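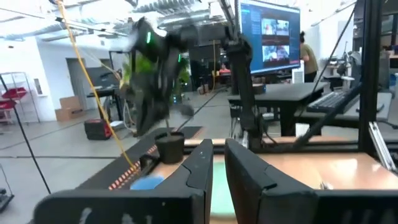

双臂工作单元的搭建与维护:课程项目报告

提交日期:2019年12月4日
小组成员三人,指导:滨田枫(Kaede Hamada)

一、我们接手的是什么

这学期我们组分到的题目是“让一台双臂单元稳定地跑起来”。听上去没有隔壁组的路径规划那么炫,刚开始大家还有点失落,结果做着做着全组都上瘾了!一台机器从螺丝、线缆到零点标定全部自己过一遍,这种踏实的感觉上课是学不到的。

单元在实验室内部叫 Folline,是六月份学长们毕业前留下的。交接文档只有两页,其中一页是接线草图,另一页写着“左臂第三关节偶尔报错,重启即可”。我们的工作基本上就是从这句“重启即可”开始的。

二、硬件与布局

两条机械臂都是黑色,各自有独立的控制器。夹爪是平行开合的两指结构,指尖带斜面,适合从侧面夹小件。每个夹爪旁边装了一台小相机,画面送到墙上的大屏,操作的人抬头就能看到。

工作台边缘贴了橙白相间的警示胶带。胶带贴的位置我们讨论了很久:贴得太靠外,人会不自觉地把手撑进来;贴得太靠里,台面又不够放工件。最后的做法是让两条臂以最慢速度走一遍各自的极限位置,用铅笔在台面上描出来,再往外留出一掌宽。

测试物件用的是日常小东西,杯子、软的小玩具之类。软物件特别有意思,夹爪力度稍微大一点形状就变了,相机里看到的边缘也跟着变,同一组参数今天好用明天就不一定。

三、线缆:花时间最多的部分

如果只能给下一届留一条建议,我会写:先理线,再调参数。

刚接手时,左臂每跑一段时间就会报通信超时。我们先怀疑控制器,又怀疑驱动版本,折腾了整整一周,日志翻了2,490行,什么规律都没看出来。后来组里一位同学蹲在旁边看着它跑,发现报错总是出现在第三关节转到同一侧的时候。把扎带剪开一看,线在关节外侧被拉得笔直,插头已经歪了一点点。

修复过程如下:

断电,按下急停,等控制器指示灯全部熄灭。
拆掉第三关节前后的所有扎带,把线完全放松。
手动把关节转到两侧极限,找出需要的最大线长。
在关节处留出一个松弛的弧,弧的两端固定,中间不固定。
换新插头,插紧后轻拉确认。
上电,低速空跑,人站在胶带外面看。

换完之后我们连续做了500次往复动作,通信超时一次都没有出现。跑到最后几十次的时候全组围在屏幕前面数,数完有人鼓掌,隔壁组还以为我们答辩通过了。

关于从上方走线也补充一句。从天花板下来的线比从地面走更不容易绊人,但一定要看好垂度,手臂抬到最高时不能碰到。我们第一次装的时候只在手臂静止状态下检查过,一动起来就蹭上了,只好重新挂。

四、夹爪的保养

夹爪指面用久了会有擦痕。浅的擦痕不影响夹取,不用管它;但是如果用指甲划过去能感觉到台阶,就该换指面了。我们现在固定的做法是每次开机前看一眼指面,每跑完一轮用无尘布擦干净,不用酒精(学长的文档里没写原因,我们试了一次,指面上的防滑涂层确实发白了)。

夹爪的开合零点也要定期校。方法很简单:空载闭合,读编码器的值,和上次的记录比较。两指不对中的话,夹圆柱形物件时最明显,杯子会往一边偏。我们一开始还以为是相机标定的问题,重标了三遍,后来才想到去看夹爪本身。

五、相机标定

标定板是自己打印贴在硬板上的。每次采16个姿态,尽量让标定板出现在画面的四个角,别都集中在中间。夹爪尖本身会占掉画面下方的一块,这一块的像素不参与识别,我们在程序里直接做了遮罩。

手臂快速移动时相机画面会糊,这一点必须接受。我们的处理是到位之后停一小会儿再取图,节拍慢了一些,但是识别稳定多了。Takagi 那组同学建议缩短曝光时间,我们试过,实验室的灯不够亮,图像噪点太多,最后又调了回来。有机会的话想加一盏环形灯再试一次。

六、日常检查流程

每天开机检查已经固定下来,贴在控制柜门上,一共8项:急停、气路与电源、线缆外观、关节处的弧、指面、夹爪零点、相机画面、地面杂物。熟练以后一个人五分钟可以做完。滨田老师建议把结果写成纸质记录,大家嘴上说麻烦,可是第二周就靠它查出了一颗慢慢松掉的支架螺丝,从此没人再抱怨了。

备件方面,插头和扎带多备一些,指面至少留一对。我们的指面是向 Mirnico 订的,从下单到收到将近两周,等坏了再订就来不及了。

七、还没有解决的问题

两条臂同时进入中间区域时,目前靠程序里的互锁硬性避让,一条臂干等着另一条,效率很低。我们写了一个简单的分时方案,只在仿真里跑过,没敢上真机。

另外,右臂在冷启动后的头几个动作里有轻微抖动,跑一会儿就好了。猜测和减速器里的润滑脂有关,还没有拆开看。下一届如果想接着做,这个题目我们强烈推荐!

所有参数文件、检查表和线长记录都放在课程共享盘的 Clendby 文件夹里,接线图重新画过,请以新图为准,旧的那张草图留着作纪念。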